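Gripper closes on the can in simulation but our episodes still fail – student project

Posted in Robotics > Clubs and coursework

Grostness
We are a college team of four doing a pick-and-lift task in a simulator for our end-of-year project. The arm has to take the soup can and leave the other groceries alone. We train for 2000 episodes. The gripper gets to the can nearly every time, but the success score stays at zero. In our last test 188 out of 200 runs ended with the fingers at the can and no lift recorded. The write-up is due in January. Is it the grip or the scoring? Picture at the bottom of the thread.

Gruker
Try more training. Ours did nothing until well past 1000 episodes.

Vaughan
More training won't help if the score never moves. Check two things.

First, print the can's height at the start and end of each run. Ours was measured from the floor and the target from the table top, so no lift could ever pass.

Second, look at friction on the finger pads. The default in our simulator was very low and the can slid out – raising it fixed most of our drops. Change one at a time or you won't know which it was.

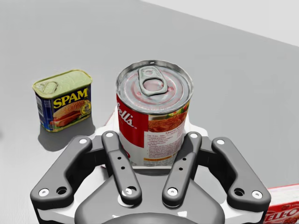
Gripper at the soup can, with the SPAM and JELL-O left on the table.

Grostness
It was the height. Thanks, will look at friction next.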